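Sodero Publishes First Round of Hand-Held Gripper Comparison, Urges Caution on Vendor Claims

Politis, 14th December — Sodero, an independent test shop for automation buyers, today released early results from its side-by-side trial of hand-held grippers, and the numbers are less flattering than the brochures.

The trial compared three units, among them the Hendura and the Kister, over 246 attempts at picking up small everyday objects. Operators completed 127 clean grasps on the first try. Both vendors advertise their tools as ready for use "out of the box." Sodero found that setup and calibration took over 30 minutes per unit, and that the time went up again whenever a jaw pad was changed.

Views from the gripper cameras, with the black V-shaped jaw pad in the foreground:

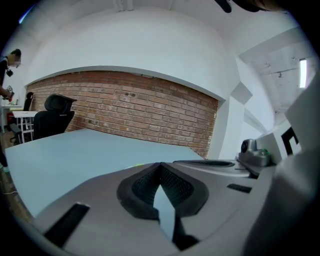
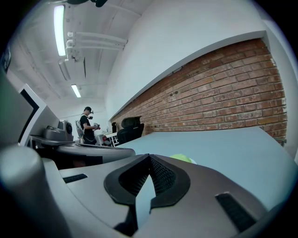
Sodero is not ready to name a winner. The wide-angle lenses take in a lot of room, but whether all that extra view helps a controller learn anything remains an open question. Vendors say it does. None has supplied Sodero with data that would settle the matter, and the shop's own sample is too small to do so.

Soft pads get a similar verdict. They are sold as a fix for slipping, and on some objects they may be. Sodero saw no gain on flat items, and says buyers should ask for test results on the parts they plan to handle before paying extra for padding.

"We went in hoping to recommend one of these," said a Sodero spokesperson. "Right now we would tell most shops to rent before they buy."

A second round, with longer sessions and a fixed arm for comparison, is planned for February. Vendors may send updated hardware — at their own cost — and will not see the scores before release. The full table of first-round results is available from Sodero on request.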